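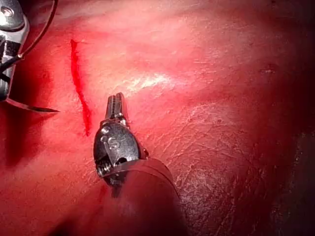

## Stitches, and the patience they take

Those of you who have been with us at Trernance for a while will know that the suturing practice evenings began as a very small thing indeed, with a couple of trainees staying on after the late list, a packet of needles and somebody's leftover sandwiches. So it makes me happier than I can easily say to tell you that the evenings are back this September, that they now have a proper place on the calendar, and that Revathi Reddy has agreed to run them again (she did try to hand them on, and we wouldn't hear of it).

If you haven't come before, the subject is closing a wound neatly when you are working through instruments and can't put a finger on the tissue. Anyone who learned to sew skin by hand will remember how much the fingertips were doing. You felt the needle go in, you felt the thread begin to pull, and you eased off without thinking. On the console a good part of that has to come through the eyes. Revathi teaches people to watch the edges of the cut as the thread comes snug, and to stop when they meet. If they blanch or pucker, you've gone too far, and she will tell you so, kindly, and then ask you to take it out and do it over.

The first session is given over almost entirely to holding the needle. I can hear some of you groaning, and I groaned too! But a curved needle wants to travel along its own curve, and if you grip it too near the point or let it tip over in the jaws, every bite after that is a small argument. You'll practice picking it up, turning it, passing it across to the other instrument and taking it back again, until it stops feeling like threading a bead in mittens. After that come single stitches, then knots, and then a running closure from one end of a short cut to the other, keeping the bites even and the thread out of your own way.

Karthikeyan Mudaliar will be joining us for the knot sessions. He trained at Shenoy and spent a long stretch at Pruvasside before coming here, and he has a lovely unhurried way of tying that I could watch all evening. He asks that you leave yourself a shorter tail than you think you need. Most of us pull through far too much thread the first time, and then spend ages hunting for the end of it.

A few practical matters before I let you go. There are 6 sessions, all starting at 5:30 in the evening in the Bora Room, and there are 2 places at the console each time, with plenty of chairs for those who would like to watch and learn that way. Please do come and watch even if you haven't got a console place. I picked up more from seeing other people's crooked stitches than I ever did from my own. Theater nurses and scrub staff are every bit as welcome as the surgical trainees, and last year some of the best questions came from that side of the room.

Please bring your badge, eat something beforehand, and leave long sleeves at home. To put your name down, ring the education office on extension 3687, or stop by and sign the sheet on the door. If you signed up in the spring and didn't get a place, you are already at the top of the list, and Revathi will be in touch with you first.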